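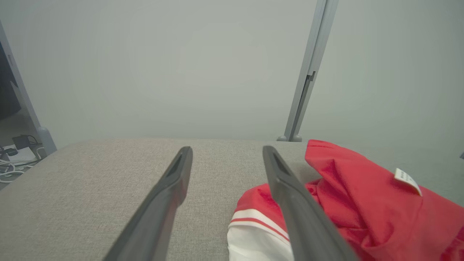
Red and white top on the gray bench

Regimental reunion weekend - who's going in May?

Posted by corkar_signals
Dates are in for the Corkar garrison reunion and I am so pleased! Opening supper is at the drill hall, then the parade and service next morning, then families' lunch on the sports field. The newsletter says they're expecting up to 3,000 with dependents, which would beat anything I've been to. My dad's old company is getting its own table for the first time and he's been on the phone all week rounding people up.

Who's coming? And has anyone booked rooms yet? Rocha is the closest town and it fills fast.

Posted by mulehandler
In! Wife and both girls too. We got a room in Rocha last night, last one with a cot. Try the places on the river side, they don't list online so you have to call.

Posted by Tess_R
Going for my first one since Mom passed. She did 10 years in the medical corps and I'd love to meet anybody who was at the Triludar field hospital with her. I have a whole box of her letters I could bring along.

Posted by corkar_signals
Tess, PLEASE bring the letters. There's a display table inside the hall, and Engelbert Riedl is doing the history corner again. He was at Triludar himself and he remembers everybody (he remembered my dad's dog).

Posted by oldbrakeman
Nice to see it growing, but I'll say what I said last time. Why is the pension help desk open for 2 hours on a parade day? Half the widows who come are there for that desk. Last reunion the line went out the door and they packed up with people still standing in it. Bigger band, shorter desk. I don't get it.

Posted by mulehandler
Hm, I don't agree it's the band's fault. The band plays for nothing. The desk is short because the pension office only sends who it sends. But yes, the line was bad.

Posted by oldbrakeman
Then ask for more people. They have had a year.

Posted by corkar_signals
I think you're both a bit right. I wrote to the organizers about it and they said they're trying for a second desk at the families' lunch. Not confirmed. If more of us write in, it helps!

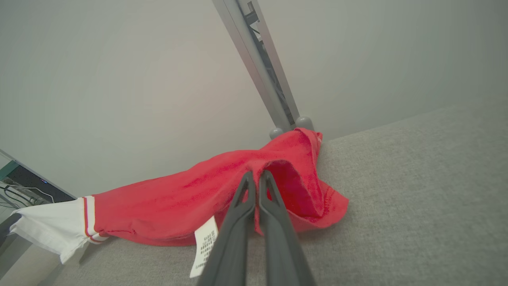
Close-up of the red knit

Posted by Tess_R
I'll write tonight. I had to sort out Mom's paperwork by mail and it took eight months, so I'm with oldbrakeman on this one. Somebody across a table would have fixed it in ten minutes.

Dumb question - what do people wear to the service? I'm not a veteran, so I don't know about her medals.

Posted by mulehandler
Not dumb. Family wears them on the right side. Otherwise anything neat, and shoes you can stand in.

Posted by lumik_dave
Coming over from Lumik with a van, 8 seats, two still free. Leaving 6 a.m. on parade morning, back the same night. No charge, just bring something to eat and be ready to sing. Message me.

Posted by corkar_signals
Dave you legend. Last time that van turned up singing and the whole gate joined in!

Posted by oldbrakeman
I'll take a seat if it gets me there before the desk opens. Not singing.

Posted by lumik_dave
You're in. We'll see about the singing.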